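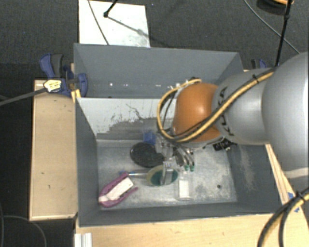 4.2 Travel and the second night

Fatigue is the usual suspect when a road team loses on consecutive nights, and coaches are fond of accusing it. We coded 132 games from the Brundgate league, 19 of them second nights, and found that tired teams shot about as badly as rested ones. Passing was what suffered. A good pass needs several joints to agree on a plan, much as the arm in Figure 1 needs its grey links and orange-covered joint to bring a gripper over a bin, and late in a second night the wrists seem to stop taking calls from the shoulders. Whitcombe's model treats this as a delay between links. Muller's treats it as bad coaching – a view popular with players.

Figure 1. Jointed arm with gripper, over an open bin.

Brisville, who lost 2 second nights in September, blamed the bus.

Reading time: 2 min

Comments

Bevan Stubbs: I rode that bus. Put it in the model.

Precious Sison: Were overtime games coded separately?

Declan Treloar: My wrists never took calls on first nights either.

Contact | Copyright | Back to top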